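Search this site Search

Gripper build, part 5: moving it into the bedroom

08/07/2026

The arm has been on the bench in the shared workshop at Ollolstead since June, and for most of that time it has picked up the same wooden block from the same square of tape. Last week I finally brought it home on its wheeled base.

The base is the part I changed most. The first version tipped when the arm reached forward, so Horácio Valente cut me a longer plate and I moved the battery to the back. It now weighs more than I can comfortably carry up the stairs, but it stays upright with the arm fully out. The wheels are the soft ones from Dillix. They leave no marks on the floor, although they do pick up hair.

Wiring took two evenings. I had run the wrist camera cable down the outside of the arm and it kept snagging at the elbow, so I took it off and fed it through with the motor leads. There is now 100 mm of slack at the wrist, and the joint turns all the way without pulling.

Low drives are what I wanted to try at home. The camera sits behind the fingers and looks out between them, so with the gripper open you steer by whatever is in the gap. On the bench the gap was always full of bench. Indoors there is furniture to aim at, and I set the nightstand as the target.
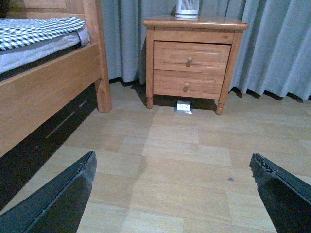 The bed side is the awkward one. It is very dark under the rail, and the depth readings there are mostly rubbish. I have set the software to treat anything it can't read as solid — crude, but it keeps the fingers out. The long curtain is a different problem, as I don't want the wheels running over the hem, so I have drawn a keep-out strip along it by hand.

The finger tips need doing again. The edges are getting worn, and Kátia Toledo thinks a rubber sleeve would do the job. I'll try that before I print another pair.

Next job is the turning speed, currently set at 400 in the config, which is too quick for a small room.

Contact | © Ilídio Patrício | Back to top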